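Packing molded plastic parts in reused cartons: part orientation and tray handling
Forum: Bench, Storage and Packing
Started Wed 23 October

hgape
We pack black molded plastic parts for Vekance, two sizes, both with the outline of a shoe. Flat top with a recessed panel, raised ribs on the underside. They leave in reused cartons, each carton standing in a shallow gray tray so it can be moved without flexing the bottom. Current batch is 300 parts. On the last batch 11 came back with scuffing on the flat face. The ribs were clean on every return.

Present method: small part goes in upright, large part goes in after it at an angle, then white packing material down the side. I want opinions on part orientation before I change the work instruction. 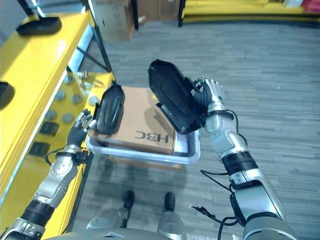

Carton in its tray at the packing position, small part left, large part right.

The yellow shelves to the left hold the discs and the square pads.

dwhitlock
What is between the two parts once they are both in the carton? You mention material down the side only. If the rim of the small part can reach the flat face of the large one, that accounts for your scuffing and orientation is secondary.

hgape
Nothing between them at present. The customer asked for less packing material in March and the interleaf sheet was dropped then.

dwhitlock
Then put the sheet back. One layer of thin foam. I would not rewrite a work instruction to avoid a sheet of foam.

rlandeg
Disagree. A sheet moves in transit unless it is taped, and tape leaves residue on molded black plastic. Place both parts flat face outward, ribs toward the middle. Rib to rib contact does no harm that anyone inspects for. The outer faces then bear on cardboard or on the side packing.

dwhitlock
Plain cardboard is abrasive. You have moved the contact from plastic to carton. Jarman cartons in particular shed dust from the cut edges, and dust under a flat face is worse than a clean rim.

rlandeg
Line the carton, then. Liner stays put by fit. Still no tape.

i_kokkinos
Two questions for hgape. Is the carton secondhand, and is the old print being covered before dispatch? The H3C carton in your photo has the lettering on its front face. Our carrier rejected a pallet over old markings last year and we now cover everything with a blank label.

hgape
Secondhand, yes. Labels go on at dispatch, after the carton leaves this position. I will check that they are large enough for that print.

hung_n
I looked after a similar job at Erketti. We tried both arrangements described above. Faces outward with a liner gave 2 scuffed parts in 200. Interleaf sheet gave the same result. The difference was in packing time, and the liner was quicker. I would also look at what happens to the parts before they reach the carton. Ours were being scratched at the table.

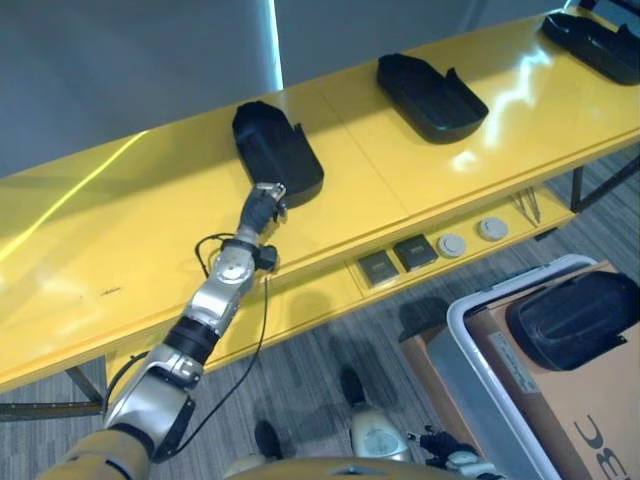
Surface finish at the staging table deserves a check before the carton is blamed. A glossy lacquer cleans easily but any grit sits on top of it, and a container pushed along it picks that grit up on its base. In the photo above the black trays are spread out along the yellow top with space between them, and I would keep it that way. Lift each tray to move it. Do not slide it and do not nest it in the next one, as the base of the upper tray transfers whatever it has collected. The notched rim gives enough to hold. Wipe the top at the start of each shift with a damp lint-free cloth. We used a Brotell pad for a while and it left fibers.

rlandeg
Agree on lifting. Nesting saves space and costs parts.

dwhitlock
Agree on the wipe down. I maintain that the sheet is the cheaper fix for a batch of this size. A liner has to be cut to each carton, and secondhand cartons vary.

hgape
Noted. Plan for the rest of the batch: first half with interleaf sheet, second half faces outward with a liner, same packer for both. Table wiped at shift start in both cases so it does not affect the comparison. I will post the return counts by method.

i_kokkinos
Please record carton size against each return as well. A loose fit will show up as scuffing whichever method you use.

hgape
Column added to the sheet.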